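Ticket 243: demo stalls after the pick
Opened by Chia-jung Hung, Mar 20, 2023
Status: open

Hi Roy, me again! So we had our run-through for the open day and the Talia demo is almost there, but I need a hand before we let visitors near the screen. The task is the easy one, potato off the table and into the blue container, all in simulation, same build you sent over from Rekden.

What happens: the arm picks, lifts, starts for the container and then just hangs there. No error on the panel, the clock keeps running. Got it on 6 tries, always with the wood table loaded. I restarted the viewer, then the whole machine (twice, I was grumpy), and nothing changed.

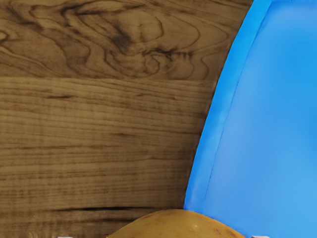 Pongsak thought it might be the visitor overlay eating up the planner's time, so we turned that off and ran it again. Same stall. Then Chi-keung dug through the log and found "waypoint 132 not reached, holding" right when it freezes. Is that a tolerance thing? I loosened the position tolerance one notch and it went through once, then hung again on the next go, so I put it back.

Two questions. Can I raise the timeout so it at least resets by itself while I'm talking to people? And is the wrist camera view okay to leave up on the big screen, or does that slow things down too? The kids from the school group are going to want that one!

Log is in the Talia folder, and I'm at extension 202 till late.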